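Let the office manager teach the robot

The best robot teacher I have met runs the supply room at Nerholm and has never written a line of code. Give her a pair of hand controllers and five minutes, and she'll steer an arm into a cupboard as if she were reaching in herself. I love this! Showing a machine a job by remote control puts the know-how back with people who already do the job, and offices are full of such jobs: open the doors, find the right box file, put it away, close up again.

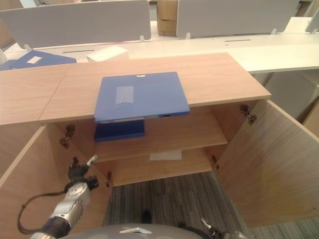
Rornau wrote in to say that I'm too cheerful about all this, that a person driving a robot is just doing the chore slowly, and that 417 runs at one cupboard teach it one cupboard. Fair, up to a point. I'd worry too if every run came from the same careful engineer. But hand the controls to ten people and you get ten ways of opening a door (some hook it with a fingertip, some push from the inside edge), and that variety is the stuff I'd want a machine to learn from.

It's also why I'd keep the clumsy runs. A hand that comes in too low and has to back out shows you something about doors that a perfect reach leaves out.
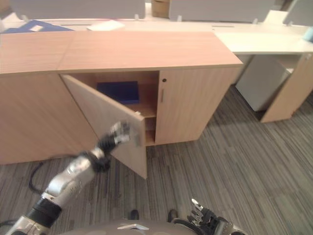

Left hand at the open door, cabinet with a navy box inside.

So my plea to anyone planning sessions for February is a small one. Book the engineers for one day, by all means, and give the rest of the week to the people who file things for a living.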